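Local planner hugs the joint in the concrete, treats it like a lane edge

Board: Outdoor mobile robots > Software
Replies: 5

pirnum_jg
small sidewalk-height rover, front cam only, running our stack in plain concrete streets. No painted lines anywhere. The drivable area mask is fine. Problem is the edge detector feeding the planner, it keeps locking on to expansion joints and the planner goes "ok thats my border" and slides over to follow it. Costmap inflation is 3 cells. Tried 5, same thing but slower.

Real curbs it gets right most of the time. It's only the joints. Anyone seen this on Brester 3?
- Jyoti Grewal

bansal_nav
Your lens is not rectified, or not well. Low camera plus wide lens, a straight seam bends and your fit loves a smooth bend. Fix calibration before you touch the costmap.

pirnum_jg
calib is from May, reprojection looked ok to me. Corners are a bit soft, yes. Two from the street run:
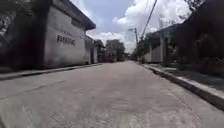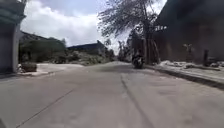 Category: Perception / curb and edge detection

jista_mc
Not calibration imo. Look at the first one, long thin line on the left of the road heading for the middle, and the curb on that side goes the same direction. From that low your detector gets two lines with nearly the same vanishing point and has to pick. It picks the one with more pixels on open road. Second one is worse, dark seam up the middle plus a thinner one to the left, and on that side the ground just opens out so theres not much curb to compete.

You need height. A joint has none. Do you have any depth at all? Even bad mono depth gives you something at a curb face.
- Meenakshi

bansal_nav
Disagree, mono depth on pale concrete in hard sun is garbage. We threw ours out. The sidewalk and road are the same gray and the network just paints one plane over both.

jista_mc
on the flat, sure. At the curb face you still get a jump, esp. on the right in the first picture where it's tall and lit. You dont need the whole plane. Sample a strip either side of each candidate line, drop it if both sides match. That's what we do in Jista and it killed most of the false borders. Not all. Shadow lines at the foot of walls still get through.

pirnum_jg
no depth sensor, mono only. The strip thing I can try, cheap enough. Have 3,000 labeled images but joints were never a class, just "road". So the net never saw them as a thing to reject. Maybe I add that first?

bansal_nav
Label 200 of them and see. And redo the calibration anyway, curbs shouldn't curve at the corners like they do in yours. Also separate question, what does the planner do about the motorbike in the second one? He's right up by the raised edge on the right. If your border jumps to the middle seam the planner thinks he is off road and ignores him.

pirnum_jg
ugh. yes. obstacles outside the border get dropped before the tracker. Thats a config flag, turning it off now. Costs me some cpu

jista_mc
Please leave it off. Border should never gate moving stuff, its a soft cost at best.

pirnum_jg
ok. plan: flag off, joint labels, strip check, then recalibrate with the big board. Will post numbers here when I have them, dont wait up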